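Pre-run check, two-hand tabletop cell, Purba sim build
Site: Zumatgate, bench 2
Checked by: Liên Tạ
Month: August

1. E-stop reachable from operator chair – OK
2. Speed cap loaded in Jorix before arms enabled – OK. Was still on the old profile, reloaded.
3. Hands home without crossing center line – OK
4. Wrist cable slack – n/a in sim, check on hardware
5. Grip force limit set for soft food items – FAIL. Limit reads 4,000, sheet says 3,000. Changed, needs second sign off.
6. Start layout matches task card 664 – see comment
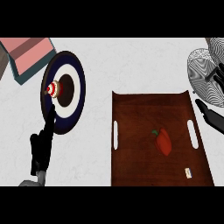

Item 6, top view. Dessert on plate at left, pepper in tray at lower right.

Comment on 6: left fingertip is right under the dessert, over the plate's navy band. Rule is hands clear of all dishes before start. Right hand is over the patterned round object and its thumb comes close to the tray – same rule. Mark as NOT CLEAR, back both off and re-check.

7. Tray handles not blocked – OK, both cutouts open
8. Small items listed on card – open. Little block near the pepper, cant tell what it is from top view. Ask Flalar for the object list.
9. Log recording before first move – OK

Result: HOLD. Redo 5, 6 and 8, then re-sign. Dont carry over the old signiture.

L. Tạ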